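Los platos de Birnthorpe

Vivo en Irnville desde hace tres años y todavía pienso en español con retraso, como quien escucha una llamada de muy lejos. Por eso escribo estas notas despacio y las corrijo muchas veces. Pido perdón por los artículos, que siempre se me escapan: mi lengua materna no los tiene.

Quería hablar de la mudanza, o mejor, de lo que ocurre después de ella, cuando ya se fue el camión y una se queda con las cajas. He cambiado de casa bastantes veces en mi vida y siempre creí que sabía hacerlo. De Birnthorpe me fui con dos maletas. De Semwal, con una furgoneta prestada y una planta que no sobrevivió al viaje. Ahora llegué aquí con muebles, con libros, con la vajilla de mi abuela, y descubrí que tener cosas es un oficio que exige tiempo.

La vajilla es lo más difícil. Mi abuela se llamaba Oľga Ševčík (así, sin la terminación femenina, por un error del registro que ella nunca quiso corregir) y compró los platos poco a poco, uno cada mes de mayo, cuando le pagaban un dinero extra en la fábrica. No son iguales entre ellos. El borde azul cambia un poco de un plato al otro, y hay dos que tienen el borde verde porque aquel año no quedaban azules en la tienda. Ella los ponía siempre a los invitados que más quería. Yo de niña no lo sabía y me ofendía si me tocaba uno verde.

Durante muchos meses los platos estuvieron envueltos en papel de periódico. Comía en unos blancos, muy baratos, del supermercado. Me decía que la cocina era provisional, que primero tenía que pintar, que faltaba una estantería fuerte. Mientras tanto miraba por las noches casas de otras personas en el ordenador, habitaciones que no existen, cocinas dibujadas, y me dormía con el color de las paredes en la cabeza.

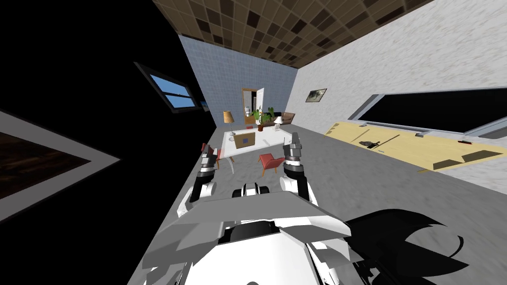 El presupuesto y la paciencia

Cuando por fin pedí precio para arreglar la cocina y el baño, un señor muy amable de la empresa Vurirton vino con su cinta métrica y me mandó después un papel con una cifra al final: 1.549 euros. Lo leí de pie en el pasillo. Después lo leí sentada. No era un precio injusto, lo reconozco, pero yo tenía ahorrada la mitad.

Entonces hice lo que hacía mi abuela, que es esperar y comprar poco a poco. Primero, la pintura. Después, el grifo, que goteaba con un ritmo muy parecido al de un vals y que casi me dio pena cambiar. La estantería la encontré de segunda mano, a 22 euros, en casa de una pareja que se iba a vivir al campo. Me la llevé en autobús. El conductor me miró con severidad y luego me hizo un gesto con la mano para que subiera – no olvidaré nunca esa mano.

Aprendí en esta época muchas palabras que no enseñan en los cursos: taco, lechada, llave de paso, rodapié, escuadra. La palabra «lechada» me gusta especialmente, porque viene de la leche y sirve para rellenar las juntas. En mi lengua decimos algo mucho más seco, una palabra que suena a toser. También aprendí que «chapuza» puede decirse con cariño, según quién la hace.

Los azulejos me ocuparon un otoño entero. En la tienda había una señora que los sacaba de las cajas como si fueran fotografías de sus nietos. Yo quería azul, por los platos, pero hay azules que de día son alegres y de noche parecen de hospital. Me llevé tres muestras y las puse en el alféizar. Las miraba por la mañana, con el café, y otra vez a las ocho, ya con la lámpara. Tardé tanto en decidir que la señora me llamó por teléfono para preguntar si estaba enferma. 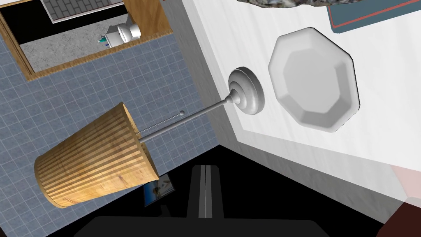
Azulejos pequeños en azul claro, con las juntas blancas.

Mi vecina del segundo, que va a cumplir 80 años y sube las escaleras mejor que yo, opina que el azul enfría las casas. Ella tiene todo amarillo. Viene algunas tardes, se sienta, mira la pared y no dice nada, pero noto que no está convencida. Le sirvo té y una tarta de semillas de amapola que me sale un poco seca, porque la harina de aquí se comporta de otra manera y todavía no nos entendemos.

Los platos los saqué el mes pasado. Había uno roto, uno de los azules, partido en dos trozos muy limpios. Me senté en el suelo con el periódico alrededor, un periódico viejo de Semwal con anuncios de coches, y estuve un rato leyendo los anuncios. No lo he pegado. Los dos trozos están juntos en la balda de arriba y, si se mira desde la puerta, parece entero.

A mi vecina le puse el primer día uno de los verdes. Me preguntó si se me habían acabado los buenos. Le conté la historia de mi abuela, con mis artículos equivocados, y ella me escuchó hasta el final y pidió otro trozo de tarta.

Todavía me queda por colgar la cortina y por abrir una caja que dice «varios», escrita con mi letra.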